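Sorting Mice by the Thousand: A Saturday at the Tanoli Cell

Visitors to the Dinach automation workshop usually ask first about speed. The open day held there one Saturday in March gave them little of it. The two-arm cell on the main bench, known in house as Tanoli, moves at the pace of a careful person clearing a desk, and the staff running it made no effort to hurry it along.

Tanoli is the smallest of three cells at the site. Two identical white arms are bolted to a grooved aluminum rail at the front of a wooden work surface, one at each end, so that either can reach the middle. Each carries a gripper with angled black fingers. The walls are paneled in a printed brick pattern, and control boards hang below the rail within reach of anyone standing in front of it.

The job on show was tidying: computer mice to be put away in a container with a pull-out drawer, with a toolbox and a utility knife left on the board as clutter. The arms are expected to leave the knife alone. According to the program sheet, the log for this one job stands at 2,258 attempts, collected over 44 working days. 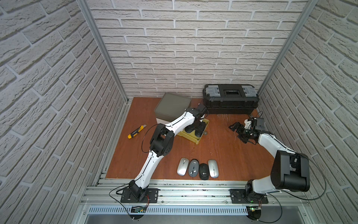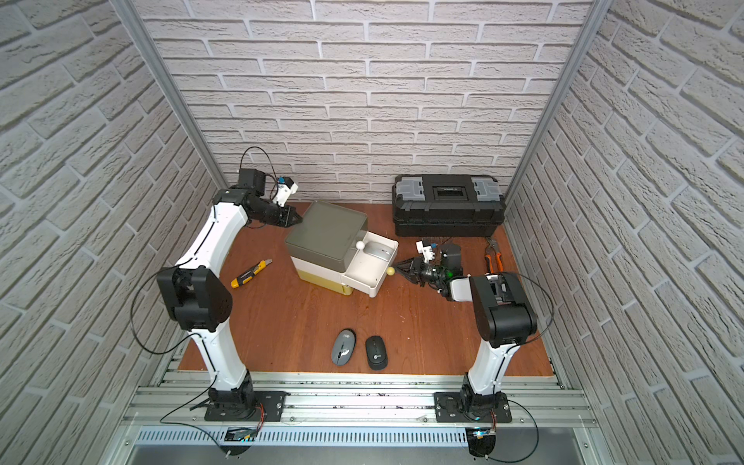
The Tanoli cell during the open day, with both arms mounted on the front rail and the toolbox against the back wall.

Drawers remain the hard part. A mouse is smooth, low and wider than it looks, and a grip taken too close to the nose tends to slip during the lift. The software, called Bola, plans both arms together and assigns each move to whichever arm has the shorter path. Where the paths cross, one arm waits. Several visitors took the pause for a fault.

Bola is built by Enen, a supplier that shares the building. Its current release runs on a single workstation and replans after every grasp. An earlier version planned the whole job at the start and had to be restarted whenever an object rolled. The change cost some cycle time, and the staff consider it worth the price.

Each demonstration was allotted 20 minutes, including the reset, which is done by hand. Questions from the floor were mostly about gripper wear and cable routing. The finger pads are checked after every 400 grasps and replaced in pairs. Cables are inspected at the same interval, with most attention paid to the loop at the wrist.

The larger cells were closed to the public for rewiring. Dinach plans to open them at the next event, along with a bench where visitors can lay out the objects themselves.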